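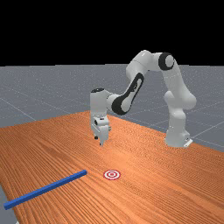

White arm, blue bar, bullseye target

How to Build a One-Page Town Your Players Will Want to Come Back To

I've run more fantasy towns than I can remember, and most of them were an inn, a blacksmith and a shrug. Then I made Litedport for my home game, on a single sheet of paper, and the group spent four sessions there without leaving! So I've stuck with the method ever since.

Step 1. Pick one thing the town can't stop arguing about
For Litedport it was the harbor toll. Half the town wants it gone, half lives off it. Write your argument in one sentence at the top of the page. If it takes two sentences, trim it.

Step 2. Draw five places
Boxes are fine, I can't draw either. Give each one a name and a smell. (Smells work so well at the table, try it.) My favorite was Dalsgaard, a smokehouse that doubles as the courtroom when it rains.

Step 3. Add three people who want something today
Mine included Ida, a ferry pilot who owes 500 silver and would very much like the party to carry a crate up to Andico without opening it. They opened it. Of course they opened it.

Write down what each person wants and what they'll do if they don't get it by nightfall. Skip the stats until somebody draws a sword.

Step 4. Make a rumor table
Roll a d6 whenever the players buy a drink or talk to a stranger. Make two rumors true, two half true and two complete nonsense, then don't mark which is which on anything the players might see. I once left my sheet face up next to the chips and lost a whole mystery that way.

Step 5. Put a clock in the corner
Draw six little boxes. Tick one every time the party rests or wastes an afternoon shopping, and when the boxes are full, the argument from step 1 boils over. In my game the toll house burned down while everybody was haggling over a 19 silver lantern.

The whole thing takes me up to 40 minutes, a bit more if I get carried away with the smells. Keep the sheet afterward and scribble on the back what changed, so the town has moved on a little when the party rolls in again.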